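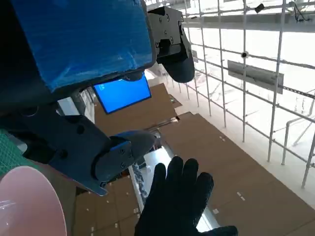 Figure 3. Brown cardboard laid edge to edge over the floor, with small pieces of white tape along the seams and a knit-gloved hand in the foreground.

3.2 Surfaces, rims and the stuff that goes on them

I started out caring only about the tableware. My plan for the Vomico rooms was to look at how people put down a bowl and a piece of bread next to each other, write up the spacing, and go home. The floor wasn't in the plan at all, and then I kept noticing it (you would too, after a few weeks of looking down). Floors got covered with whatever was handy. In Figure 3 it's cardboard, big sheets of it, butted up against each other and stuck down with bits of tape, and there's a strip between the sheets where the pale floor shows through. I've come to call that kind of strip a gap seam, and in the coding sheet it has its own column.

The gap seam matters for a boring reason. When I asked people to place an object "on the covered part," they mostly treated the sheets on both sides of a gap as one surface and the strip itself as off limits, even when the strip was plenty wide for a cup. My pilot from 2017 used one continuous rug, so none of this showed up, and I think that's a big part of why the pilot distances look so tidy. I've left those numbers out of the pooled analysis.

Coverings fell into two camps for me. There's the protective kind, which people put down and then forget about, and there's the working kind, which says "things go here." Cardboard can be either! A cutting mat is nearly always the second kind. The printed lines pull on people even when there's no cutting going on, and in the Nikenia rooms I watched bowls get nudged over to sit square with a line, which is a funny thing to do with something round. I coded a placement as line-aligned only if the person paused or adjusted before letting go. Anything else went down as plain.

All told the corpus has 2689 placements from 60 sessions, and I coded every one of them myself before the second pass (Section 3.4). That means my own habits are baked in, and I'd rather say so up front. I'm generous with "next to" and stingy with "touching." 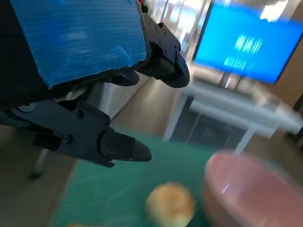 Figure 4. Round bread roll on a green cutting mat with faint grid lines, pink plastic bowl to its right, tiled floor beyond.

The pairing in Figure 4 is the one I ended up using most as a reference: a roll, a bowl, a gridded mat under the roll. I like the roll because it has no front. With a mug or a spoon you get handle direction mixed into everything, and the Figueroa coding scheme spends a whole appendix sorting that out. A round roll lets you skip it. The lighter patch on top does give it a bit of a face, I admit, but I never found that people turned it one way more than another, so I stopped recording it.

The bowl is trickier. Do you measure to the rim or to the foot? The rim hangs out over the mat, so from above a roll can look tucked in against the bowl when there's still air between them down at mat level. I measured to the rim throughout. It's easier to see, it's what people seem to be steering around, and the Deleo templates assume it. If you want foot distances you'll need to redo the trace, and for flared bowls expect them to come out longer.

Color I mostly ignored. Pink on green is about as much contrast as anyone could want, and it makes tracing a rim a pleasure, but I had plenty of white bowls on pale tile as well and those took me forever. I went back over the worst of them in December with fresh eyes and changed fewer labels than I'd feared.

One last wrinkle before the coding table. Small items near the edge of a mat (crusts, wrappers, slices of something) were kept in the record but not given a distance of their own unless somebody handled them during the session. I went back and forth on this. Including them would have pushed the total up to nearly 4000, and most of the extra entries would have been things just sitting there. They're listed in the supplement under "residents," with the surface type noted for each.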